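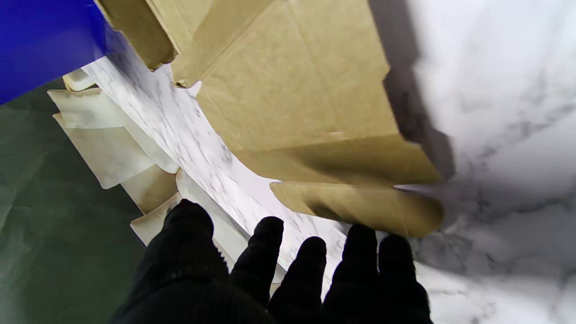

**Khôi Khương**

*Speaker notes. Talk starts at 4, doors close when the coffee runs out.*

Open cold, no hello. Ask the room: who has taught a teenager to break down a cardboard box? Wait for the groans. Now ask who has taught one to do it with somebody else's hands.

Then introduce myself. I run remote demonstrations at Plurau. Job title on the badge is "skill engineer." My mother tells people I play with boxes.

Explain the setup fast: I wear the gloves, the robot's hands copy mine, everything gets recorded, and a model learns from the recordings. One demonstration is one full attempt, start to finish, including the part where I swear. (Audio is off. Say so, Elif Naz is in the second row.)

Next slide while I talk about speed. New operators rush. The view from the wrist turns to tan soup, and the model has to learn from the soup too. Tuncay's rule for his trainees is to move as if the box were asleep – keep that line, it got a laugh in June.

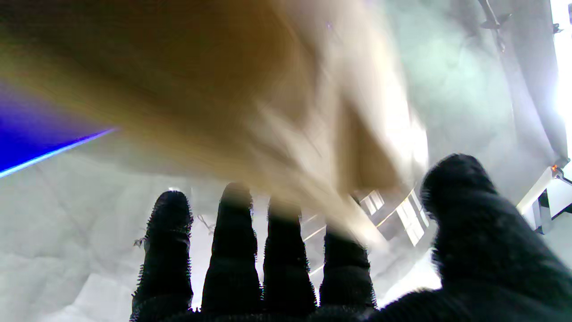 ## What the hands don't tell you

- No feeling in my fingertips. I judge pressure by watching the cardboard bend.
- First week, I squashed everything. Second week, I was so gentle that I mimed.
- The good demonstrations are slow and a bit boring. Mine are now extremely boring. Pause for applause, move on if none.

Numbers, once, then drop them: 1,593 demonstrations in the set, seven operators. Don't read the chart aloud.
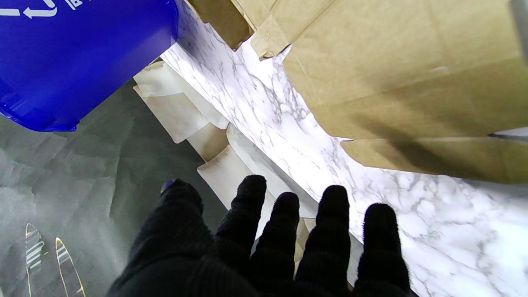
Consistency is the part of teaching by remote control that I'd fight for. If I go for the flap first and Alžběta goes for the corner first, the model averages us and goes for the air between. So we agree on an approach before anyone puts a glove on. Point at the open hand on the slide: fingers spread, box up on the right, blue bin on the left. That spread is worth teaching by itself, and so is where to put the hand with all that paper lying beside the box. Gonzalo wanted a written standard for it. It ran to seven pages and has a section on thumbs.

Take one question here if anybody looks desperate.

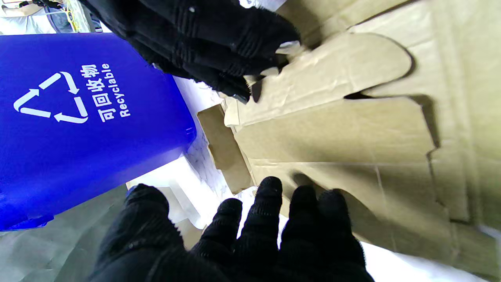 ## Two hands, one operator

- Point to the upper hand on the flap, then the lower one with its fingers spread. Both need a plan.
- People forget the hand they aren't looking at. It drifts. The model learns the drift beautifully.
- Skip the Linomico comparison if we're past the half hour.
- Thank Alžběta, who edited these slides and cut eleven jokes.
- Questions. Repeat each one into the mic.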